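Robot Safety Technician (Incident Review), Dornley

Solier is recruiting a full-time technician for its gripper test hall at Dornley. The post was created following the internal review of 28th July, which examined a fault in which a mobile arm continued to travel after a stop command had been issued. There were no injuries. The review identified a delay between the stop circuit and the arm controller, and recommended a dedicated technician for the follow-up work.

Duties

The technician will reproduce the fault under controlled conditions, log each test run, and inspect gripper fingers for wear and scratches before every shift. The current test plan calls for 1,767 runs, of which 200 must be completed at full travel speed. Results are reported to Mireille Bodin, Head of Safety.

Requirements

Applicants should have at least 2 years of experience in machine maintenance or industrial testing and must be able to read wiring diagrams. Experience with the Skinbridge contact sensor is welcome — training will be given where needed. The work involves standing for long periods and following strict lockout rules.

Terms

The contract runs through January and may be renewed. Shifts are assigned 14 days in advance.

How to apply

Send a resume and a short cover letter to Loïc Perrin, Personnel Office, Solier, Dornley. Please state your notice period and the names of two references.

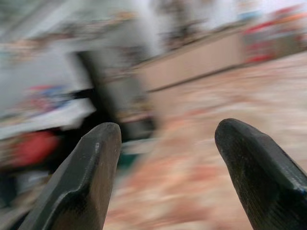
Applicants selected for interview will be asked to complete a short practical exercise in fault reporting. Travel costs within the region will be reimbursed on presentation of receipts.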